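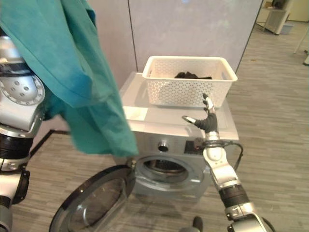
The dye pots at Branbridge get going before breakfast. By the time I walked down the lane at seven, with mist still sitting on the creek and my shoes already soaked, two of them were steaming and Ruan Hendricks was on his third cup of coffee, poking at a mass of wet wool with what had once been a broom handle.

"Onion skins," he said, before hello. "Smell that. It's soup, isn't it?"

It was soup. It was very good soup, in fact, and the yarn that came up out of it a minute later was the color of a ripe apricot. I have been knitting since I was nine and have bought more yarn than I will ever admit to my family, and I don't think I had ever really looked at a color until that moment, when I saw one being lifted out of a pot with water running off it.

Hendricks has been dyeing with plants for 16 years. He started with a saucepan, a white T-shirt and a bag of black walnuts that had come down all over his driveway, and he'll happily tell you that the T-shirt was a disaster. (It was blotchy brown with a pale stripe where he'd folded it. He wore it for years.) These days he grows most of what he uses on a sloping acre behind the old feed store, and teaches small classes from spring until the first hard frost. The yarn goes out under the name Stunimon, which was his grandmother's word for the hour after supper when the light goes yellow. He has never found anyone else who used it, and he suspects she made it up.

I'd come for a long weekend in March, which everyone told me was the wrong time. There's nothing in bloom. The madder is a tangle of dead stems, the woad is a few flat leaves against the mud, and the marigold beds are bare dirt with labels in them. But I loved it! You see how much of this craft lives in jars and paper sacks. The drying room runs the whole length of the upstairs, and it holds last summer in bundles: weld hung upside down from the rafters, coreopsis heads in shoe boxes, goldenrod, tansy, a pillowcase stuffed with dried hibiscus that turned out to be much less useful than he'd hoped. Open any lid and you get a different smell. Hay, pepper, old books, something like tea.

If you've never done any of this, the basics are easy to follow. Most plant color won't stay on wool by itself. You need a mordant first, a mineral salt that grabs the fiber on one side and the dye on the other, and the usual one is alum. You weigh your dry yarn, dissolve the alum in hot water, put the wetted yarn in, bring it up slowly and let it sit at a gentle heat for an hour. Then you let it cool in the pot. Hendricks is firm on the cooling. He will talk cheerfully through nearly any mistake a student can make, but if you reach for the tongs while the mordant bath is still hot, he appears at your elbow.

"You've got nowhere to be," he told me, twice.

He was right. We went and looked at the madder instead.

Madder is the plant he gets most worked up over, and by the end of the first day I'd caught it from him. Above the ground it's a scratchy, sprawling weed that clings to your socks. All the color is in the roots, and the roots take 3 years to be worth digging, which means that every bed on the slope is a kind of bet placed by a younger version of yourself. He dug one up so I could see it. The roots were the thickness of a pencil, orange under the dirt, and when he snapped one in half the inside was a startling raw red. He keeps a notebook of every bed, with the planting month, the rainfall and the weight of the dried root, and pinned beside each entry is a twist of yarn dyed from it. No two reds match. There's a brick, a rust, a true scarlet from a summer when it hardly rained, and a salmon pink from the year the temperature got away from him and the browns came out. He likes the pink best now.

Temperature is everything with madder. Keep the pot well below a simmer and you get the clear reds. Let it boil and the whole thing slides toward brown. He used to sit beside it with a candy thermometer and a paperback. Now he has an old electric canning kettle, a Sterumer, with a dial so worn that he's marked the right spot in nail polish.

There were four of us in the class. One was a retired bus driver who wanted to dye wool for a rug, one was a high school art teacher with a notebook full of questions, and one was a young man who had come with his own fleece from his own sheep, in a feed sack, and who said very little until somebody asked the sheep's name, after which he said a great deal.
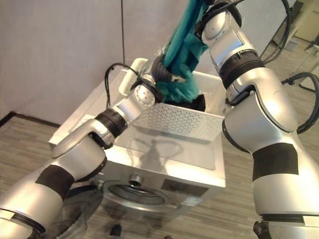
On the second day we did blue, and blue is a different animal altogether. Everything I'd just learned about mordants and hot pots went out the window. Indigo doesn't dissolve in water, so you have to coax it into another form, with the oxygen taken out of the vat, and that's the part that feels like a magic trick however many times you read the explanation. A healthy vat isn't blue at all. It's a murky yellow-green, with a coppery skin across the top and a clump of bubbles that dyers call the flower. You slide the yarn in at the edge, very slowly, holding your breath a little, and you move it around under the surface without splashing. You wait. Then you squeeze it out just below the surface and lift it.

It comes up green — the green of a new leaf — and then, as the air gets to it, it turns. You can watch the blue run down the strand. The bus driver let out a whoop that brought the dog in from the yard, and I may have said a word I don't usually say in front of teachers.

Hendricks has kept the same fruit vat going since last fall, feeding it with overripe bananas and a little lime, the mineral kind. He checks it morning and night by smell and by the color of the liquid on a white saucer. It gets sulky in cold weather. On frosty nights he wraps it in a moving blanket and an old sleeping bag, and he once drove home early from his cousin's wedding when the forecast changed. He told this story as though anyone would have done the same.

A single dip gives you a pale, washed-out blue, the color of jeans at the knee. To go dark you dip again, and again, letting the yarn breathe in between. The deepest shade he sells is called Bepari, a blue so close to black that you have to carry it to the window to be sure, and it takes 9 dips spread over several days. I asked whether a stronger vat would get him there in two. It would get him something dark, he said, but it would come off on your hands and your collar and your pillow. Thin coats hold. He showed me a hat he'd worn through five winters, and the blue had softened at the brim and nowhere else.

Then there's overdyeing, which is where I would happily spend the rest of my life. Weld gives you a yellow so bright that it almost hurts. Dip that in the indigo and you have a green no single plant on that slope will give you. Madder under indigo makes purples, from plum down to something like wet slate. The art teacher had come with a chart ruled up, ready to fill every box, and by mid-afternoon she'd given up on the chart and was throwing one end of a skein in one pot and the other end in another, with her sleeves rolled up and a green thumbprint on her forehead.

I should say something about washing, because it's what readers always write in about. Plant-dyed wool is tougher than people think. Rinse new yarn until the water runs clear, and with indigo be patient and expect it to take a while. After that, wash by hand in cool water with a mild soap that isn't alkaline, press the water out in a towel and dry it flat in the shade. Sunlight fades more sweaters than soap does. Some colors really are fleeting, and Hendricks refuses to sell those: beet, red cabbage, most berries, and turmeric, which is glorious for a month and then goes. Black bean blue he's still arguing with himself over. He has a strip of it taped in a south-facing window, half of it covered with cardboard, and he peels back the cardboard to look whenever he walks by.

He doesn't make a great deal of yarn. Last year it came to 333 skeins, each with a paper tag saying what was in the pot and what the weather was doing. People write to him asking for two more of the rust from the wet summer, and he has to tell them there isn't any and won't be. A few get annoyed. More of them, he says, write back a year later with a picture of the sweater they finished in some other color, with one sleeve a shade off.

I brought home six skeins and a paper bag of onion skins, and a chunk of madder root in damp newspaper that's now in a deep tub by my back steps. It has put up two small, scratchy shoots. I've got the notebook started, with the month and the rainfall, and a blank space beside it for the yarn.

On my last morning I got down to the pots early enough to help light the first one. We were doing avocado pits, which give a dusty pink, and somebody had saved a whole bucket of them. Hendricks handed me the broom handle and went to see to the vat, and I stood there stirring, with the steam in my face, watching the water start to blush.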